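Workshop notebook – bench corner, Dronmont building
November, by Delali Asamoah
2 min read
Print | E-mail

Wall question again. Ryszard wants the corner repainted before the Plalitz people come through, and Aleksandra wants it left alone until we stop shoving things against it. I am writing this down so that next year we can have the same argument with notes.

Current state, looking along the back of the white table: gray scuffs running sideways, a band of them at the height where everything gets dragged. Some wavy ones that look like handwriting, though I can't make out a signature. A few small white chips in the paint. Higher up it's much cleaner, as nobody here is tall enough to do damage. 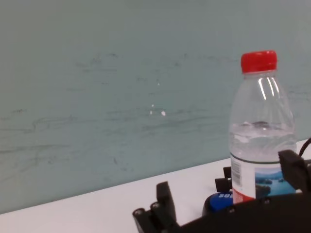 Tried three things on a patch by the door, same paint. Damp cloth: moved the gray about. Dish soap: slightly better, smells of lemon. Melamine sponge: took the gray off and then started on the color, so stop there – 5 light strokes and no more. Sławomir says the color is teal. The tin in the store says Kubiak 3218 and nothing else, and there is maybe a cup left in it, with a skin on top.

Water bottles: red cap on, please, if they're going to live on the bench. Vilmos lost an afternoon of notes to an open one and has brought it up at every meeting.

To do: ask what a new tin costs (Ryszard remembers 80, Vilmos remembers 125, both with total confidence). Fill the chips first. Find the small brush, last seen holding a window open.

Print this entry | E-mail this entry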